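Rokau Steel Trays and Clear Food Boxes

Kitchenware > Prep and Storage > Rokau

Rokau is the everyday prep line from Darkov. It covers two basic pieces: a shallow stainless-steel tray and a clear box with a latching lid. They are sold separately or as a mixed set. Most of our customers are small bakeries, lunch counters and people who cook for the week on a Sunday.

The tray is the right size for one large croissant, a couple of rolls or a portion of something you want kept apart from everything else. The sides are low, so you can lift food out without tongs. Corners are rounded and wipe out easily with a cloth. 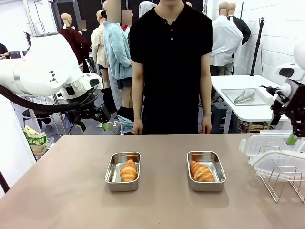 Tray details

Material: stainless steel, brushed finish
Rim: rolled
Corners: rounded
Weight: 353 g
Dishwasher: yes, either rack
Oven: not recommended, the floor can warp under strong heat
Lid: none available for this size

The brushed floor will pick up fine marks from metal spoons. This does not affect use. Dry the tray with a towel if your water is hard, or you will get spots.

Clear box details

Material: plastic, clear sides
Closure: latching lid
Capacity: see the mark on the carton, two sizes in stock
Freezer: yes
Microwave: base only, take the lid off first
Dishwasher: top rack

The box is made for food you need to see at a glance. We suggest one piece or one portion per box, laid flat along the bottom, and a date label on the lid if it is going in the fridge. Keep boxes for raw food separate from boxes for bread and pastry. If you run a shop, it helps to buy a second set and mark the bases. 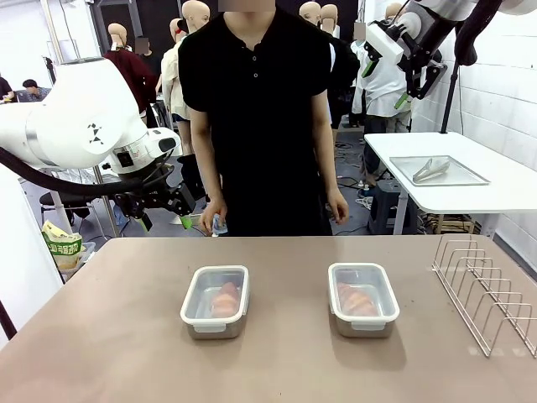
After washing, stand the boxes open in a wire rack with the lids beside them. Water sits in the latch channel, so tip the lid once and let it drain before you put it away. Replacement lids come in packs of 7 and fit all boxes sold after August. Older Galang boxes take a different lid - please check the base before you order.

Serving from the tray

The tray works on a counter as well as in the back. Crumbs stay inside the rim, and a plain steel tray goes with most tabletops. For a display row, leave a hand's width between trays so people can reach in.
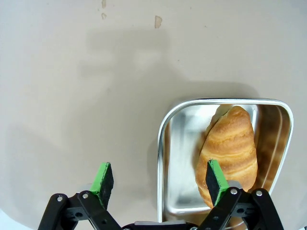 Rokau tray with croissant.

Ordering

Single trays and boxes ship from our Zestomham warehouse. Shop orders of 120 pieces or more are packed on request. Unused items can be returned within 90 days in the original carton. For shop accounts, ask for Teodoro Macapagal at the order desk.

Page updated Jan 5, 2024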